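The bag for Skustbridge

Damilola Bashir packed on the evening of 3rd and left on the morning of 4th November, and she took one bag. The bus to Skustbridge took two hours and she did not want to lift anything on to a rack. She used the canvas tote from the back of the door. The fish tofu went in early, as her aunt had asked for it by name and would ask again at the gate.

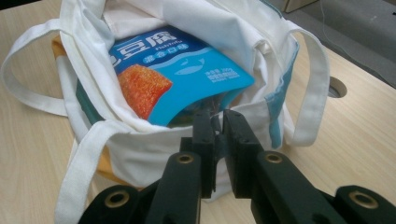
The fish tofu, packed for the aunt.

Her aunt had lived above the Plundeo office for 18 years. The shop downstairs sold bread, string and lamp oil, and nothing she liked to eat. Damilola had sent parcels at first. Then the post went up, and she began to carry things herself - a packet or two, and whatever cloth the old woman had written about. White, the last letter said, and plain, and folded along the length.
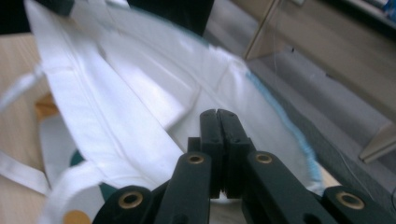

Zwane rang while she was at it and told her that canvas was no good for a journey like that, the straps cut into your shoulder and the rain came straight through, and she ought to buy a proper case before the winter. Damilola said she would think about it. She had almost 1000 saved, and a case was not what she was saving for.

She put the phone down and went back to the table. There was still the matter of what went on top. Her aunt liked to unpack slowly and hated to find the food first.
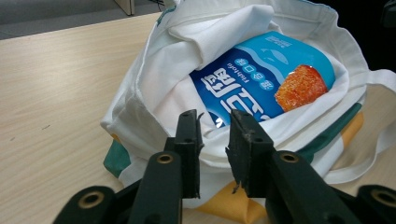
Does cloth go over the food or under it? Over it, for her aunt, so that the packet came out last.

She ate some toast and wrote the number of the bus, 117, on the back of her hand. Batov was the stop before Skustbridge, and she had got off there once by mistake and walked the rest in the dark.
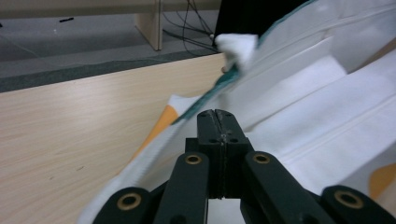
She had not told her aunt about that walk, and she did not mean to. She set the alarm, put her shoes by the door and turned off the lamp.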